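The tide gauge at Ondville had read 411 since four in the morning. The inspector from Mumance wrote it in the log, initialled the column and waited out the interval. At the next reading it was 411 again.

A float gauge that doesn't move has a fouled float, a seized pulley or a blocked inlet. She checked them in that order. The float hung free. The pulley turned under one finger. She lowered the weighted line down the stilling well and it came up with clean water on it and no weed.

She rang the station at Dellora, 3 kilometres up the coast. Their gauge was working normally. It had fallen through the night and was rising now, on the predicted curve, and would peak at 668 by noon.
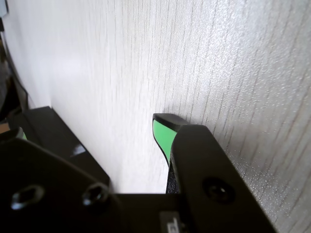

Which gauge was wrong? Neither, by the manual, which allowed a gauge to be called faulty only when a fault had been found.

She walked down to the harbour with the levelling staff. The boats sat at the height they'd sat at when she arrived. The wet line on the wharf piles was thin and sharp, with none of the dark band a falling tide leaves. Past the breakwater the swell came in, met the entrance and flattened.

The harbour office kept the old logs in a steel cupboard. She found the Madigan survey and turned to January. There were 4 days of 411, in a neat upright hand, and then a column of ordinary figures. The remarks box beside the last flat reading said: Resumed. No adjustment made.

She went back up to the hut — it had started to rain — and sharpened the pencil. At noon she wrote 411. In the remarks box she wrote: Instrument sound. Sea not moving. Will continue.

Then she moved her chair nearer the heater and set the alarm for the next interval.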